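The estate at Waken has made wine from its hillside vineyard for 21 harvests, but the current release is the first to carry the name Grerance on the label. The estate's head winemaker spoke with us on 24 May 2018, shortly after the final blend was approved.

Grerance is a red wine drawn from 2 parcels on the upper slope, which the estate had until now sold in bulk to the neighboring cooperative at Boto. "The fruit was always sound," the winemaker said. "We lacked the cellar space to keep it separate, and we did not wish to release a wine that we could not follow from the vine to the bottle."

Space became available when the estate took over the former Adebisi cellar. The building was fitted with smaller tanks, and each parcel is now fermented separately. The wine then spends up to 21 months in large, used casks. "New oak would have covered the fruit," the winemaker said. "Our customers have told us for many years that they prefer a lighter style, and the upper slope is suited to it."

The first vintage amounted to 317 cases, of which 203 have been reserved for restaurants and independent merchants. The remainder will be sold at the estate. Asked whether production would increase, the winemaker was cautious. "The parcels are small and the vines are old. We will replant one section in due course, and those vines will not enter the blend for several years."
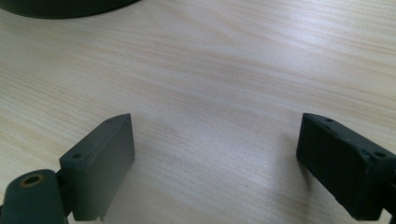
*A tabletop with a light wood grain.*

On serving, the winemaker recommends a slightly cool temperature and simple food, such as roast chicken or mushrooms. Decanting is left to the customer. "I open the bottle an hour before dinner," the winemaker said. "My colleagues at the estate do not, and they enjoy the wine as well."

Visits to the Waken cellar are by appointment.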